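Chapter 3
The Mixed Table

In this chapter
Why flat surfaces collect things
Kind, owner, and next use: three ways to sort
Loose material and its tray
Small parts that roll
Switches, buttons, and other things people want to press
The end-of-session clear

Terms to know: landing surface, home, next use, stray, spill line, parking sheet

Every workshop has a table that belongs to everybody. It is usually the best table in the room, flat and well lit and close to the door, and for those reasons no work gets done on it. People put things down there on their way to somewhere else. The things stay. After a while the pile has enough seniority that moving it feels rude.

Chapter 2 dealt with storage you plan: shelves, drawers, hooks, the cabinet with the good lock. This chapter deals with the storage you get anyway. We call any surface where objects arrive without a decision a landing surface. A landing surface can be a table, a windowsill, the top of a machine, or (in the first shop where one of us taught) the lid of a chest freezer that held nothing a workshop could use. You can't abolish landing surfaces. Students have tried, generally by putting up a sign, and the sign then becomes something to lean things against.

What you can do is learn to read the table and clear it in a reasonable order. That skill is most of what follows.

3.1 The Satum table

When the Satum teaching workshop opened, its parts inventory ran to more than 4000 items, all of them entered in a ledger by Joonas Oksanen, who had strong views on ledgers. Each item had a drawer. Each drawer had a number. By April, the ledger was still perfect and the middle table was covered.

Oksanen's first response was to write a stricter ledger. His second, which we recommend, was to stand at the table for an afternoon and ask people what they were putting down and why. The answers were disappointing to anyone who hoped for a villain. People put down a gear because the gear drawer was behind someone else's chair. They put down a switch because they weren't sure if it counted as electrical or as hardware. They put down toy bricks because the bricks were going back in the sand exercise in ten minutes, and ten minutes is a short time until it becomes a month.

His notes for November 24, 2018, contain a line that we have since made generations of students copy out: "Most of what is on the table is waiting. Ask what for."

The line gives us our first distinction. An object on a landing surface is either waiting or stray. A waiting object has a next use, and somebody in the room can name it. A stray has none that anyone will admit to. Strays and waiting objects look exactly alike, so you have to ask before you start sweeping things into a box.

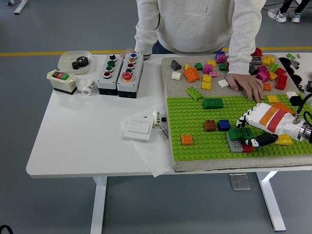
The trouble with asking is that people will claim anything. Hold up a gear in a room full of students and several will say they need it. Solomiia Nechyporuk, who took over the Satum workshop from Oksanen, fixed this with one extra question: "For what, and when?" Claims fell off sharply. The objects that survived both parts of the question went on a parking sheet, a plain piece of paper laid on the table with the user's name written in the corner. Anything off the paper was fair game.

The parking sheet works because it is flimsy. A tray or a bin with your name on it starts to look like property. A sheet of paper looks like what it is, a short-term arrangement, and when it gets torn or covered in sand its owner is reminded that time has passed.

3.2 Three ways to sort, and when each one fails

Beginners sort by kind. Gears go with gears, switches with switches, bricks with bricks. It is the method we were all taught as children, and for a drawer cabinet it is hard to beat. On a mixed table it fails early, because the first thing you pick up will be of two kinds. A push-button box is an enclosure with controls on it. A labeled spool is a spool until somebody reads the label, after which it is evidence.

The second method is sorting by owner. It is fast and makes people cooperative, since they will rescue their own belongings if they think you are about to touch them. It fails on shared stock. At the end of an owner sort you are left with a heap of things that are everybody's, so you are back where you began with fewer people in the room.

The third method is sorting by next use. You put together the objects that will be picked up together, whatever they are made of and whoever paid for them. A wall switch and a control box may share a corner of the table if they are wanted in the same lesson. This method looks untidy to visitors. It fails when nobody remembers the plan, so write the plan down.

In practice you will use all three, in this order: owner first, to shrink the problem; next use second, to protect work in progress; kind last, for whatever is going back to the drawers.

3.3 Loose material

Sand deserves its own section, having earned one. A tray of sand on a table is a pleasant, useful thing. You can bury parts in it, level a baseplate on it, and teach an entire lesson on footings with it. It will also get into whatever stands next to it, given any encouragement at all.

Around every tray of loose material there is an area where the grains end up. Its outer edge is the spill line. To find yours, run one ordinary session and look at where the grit has traveled. Most people guess too small. The Menzies handbook on shop housekeeping suggests a fixed distance, which the authors evidently measured in a room without students.

Inside the spill line, keep only what is meant for the sand or can be shaken off. Bricks are fine. Gears are less fine, and anything with moving contacts should be somewhere else. Where the table is too small for this, as tables are, put the tray at one end and the switch gear at the other and let the middle be the argument.

3.4 Small parts that roll

A cylinder on its side is a plan to be on the floor. Spools, tubes, and short lengths of rod should be stood on end if they will stand, and put in a shallow bowl if they won't. The bowl matters more than people expect. Nechyporuk once bought a Ponar organizer with a lidded compartment for each size of part, and found that her students preferred a bowl, into which a part could be dropped without reading anything. The organizer now holds tea.

Labels are the other half of the problem. Handwriting on a small part is read at arm's length by someone in a hurry. Write large, use dark ink, and face the writing outward when you set the part down. Grorkar, the supplier used in our exercises, ships its fittings in lots of 200 with one label on the outer carton - a fine system until the carton is opened.

3.5 Things people want to press

Put a button in front of a person and it will be pressed. This is true of children, adults, and inspectors. A disconnected control box does no harm, but the person pressing it has no way to know it is disconnected, and the habit carries over to boxes that are live.

Three rules for controls on a shared table:

Tag every control as connected or not connected, on the face, where the finger goes.
Stand control boxes toward the back, buttons facing the person responsible for them.
Never store anything in front of an emergency stop, even one that is waiting to be installed.

The third rule draws complaints. Students point out that an uninstalled stop stops nothing. We agree with them, and the rule stands.

Before you read on

Choose a landing surface you use every day. Without moving anything, write down each object on it, and beside each one write its next use and who would name it. Put a mark next to every object where you had to make something up. Bring the list to class along with one of the marked objects, provided it is portable and has stopped growing.

Section 3.6 takes up the end-of-session clear, beginning with the question of who stays behind to do it.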